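Private driver or shared minibus to Pekska? — Trip Planning forum

lowtide_anna
Posted 8 March 2023

Hello everyone. We are two adults and want to go from Serkaso to Pekska in September, stay two nights, and come back. I found three ways to do it and I cannot decide.

The first is a private car with a driver. The hotel in Serkaso can arrange it, and the driver stays in Pekska with us. The second is the shared minibus from Ernex, which takes up to 15 people and leaves early in the morning. The third is the public bus with a change in Rind, but I read that the second bus does not always wait for the first one.

We have no big luggage, only one backpack each. I am already sorting out what warm clothes go with me, because I hear that the evenings up there are cold even when the valley is hot.
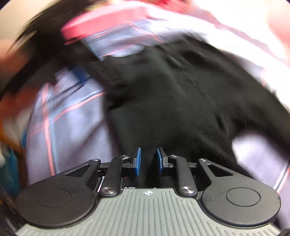

Packing, black pile first.

My question is mainly for people who took the minibus. Do you get enough time at the stops? And is the private car really worth so much more?

gravelroad
Senior member

Took the Ernex minibus last year, in the same month. It is fine if you are not in a hurry and you do not mind other people's music. The stops are short. At the viewpoint before Rind we had time for a photo and the toilet, no more. At the lunch place we waited a long time, and I think the driver eats there for free.

For two people I would still take it. The private car makes sense from four people up, when you split the price.

marmot_e

I do not agree with gravelroad. We were also two, and the private driver was the best money we spent in the whole trip. You start when you want and you stop where you want. On the minibus you visit the honey shop whether you like honey or not.

But please agree on everything before you leave. Ask if the driver's room and food are in the price. Ours were not, and we had an unpleasant talk about it on the second evening. He was right, by the way, it was written in the message from the hotel and I had not read it to the end.

gravelroad
Senior member

The honey shop is 5 minutes. I would not pay double to avoid it.

marmot_e

It was nearly 700 meters of walking uphill from the parking place, with my mother. For us it was not 5 minutes.

lowtide_anna

Thank you both. My partner gets sick on mountain roads, so the front seat is important. Can you reserve it on the minibus?
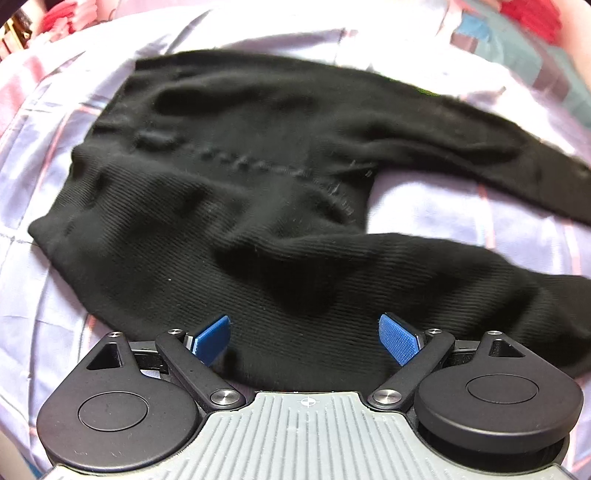
Also I would like to know about the seats at the back, if the front is not possible. One older post says that the last row has no air from the fan, and another one says that it is the best row because nobody climbs over you. For clothes I was thinking only of a black knit sweater each, the kind with a fine rib, and a rain jacket in the bag. Is that enough for the early departure, or is the bus very cold in the morning? I would prefer not to carry a heavy coat for two days and use it for one hour.

tolldodger

You cannot reserve the front seat, but you can go to the office in Ernex the evening before and ask politely. It worked for us in one direction. On the way back the seat was already taken by the driver's cousin, so we sat in the middle and it was okay. Your partner should take a tablet before the bus leaves, not when the curves begin.

About the cold: sweater and jacket are enough. The driver turns on the heating when he feels cold himself, and he feels it quickly.

I also want to say something for the public bus, as it has no friends in this thread. The change in Rind is not so terrible. If you miss the second bus there is a shared taxi from the same square, and it leaves when it is full. I did this twice. Both times I was in Pekska before dark, and I paid less than for the minibus.

marmot_e

Before dark, yes. But they have only two nights. If they lose one afternoon in the square in Rind, then I do not see the point of going.

tolldodger

The square in Rind has very good soup — but I understand what you mean. 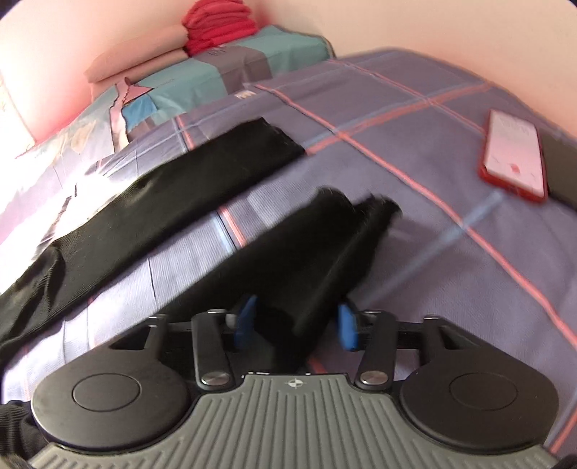
hillside_post
Moderator, Mountain Routes section

I will add some practical points and then leave you to your discussion.

The minibus does not go every day at that time of the year. Please ask the office in Ernex for the current days, and do not trust the timetable in the pinned thread, which I still have to correct. The return from Pekska also leaves from the lower parking place now, not from the church.

With a private driver, ask for the total price in writing, with the waiting days, fuel and parking. If the hotel cannot tell you who pays for parking, ask again.

There is one more possibility that was not mentioned. You can take the minibus up and hire a car only for the way down, from the guesthouse side. The drivers there often return empty to Serkaso and the price can be discussed. I cannot promise that you will find one on your day.

lowtide_anna

I did not think about mixing them, thank you. Then we would take the minibus going up, with a visit to the office the evening before, and look for a car down. Does somebody know if the guesthouses can call a driver one day ahead, or do I need to find him myself in the street?

gravelroad
Senior member

Ours called one after breakfast and he came before lunch. Ask when you check in.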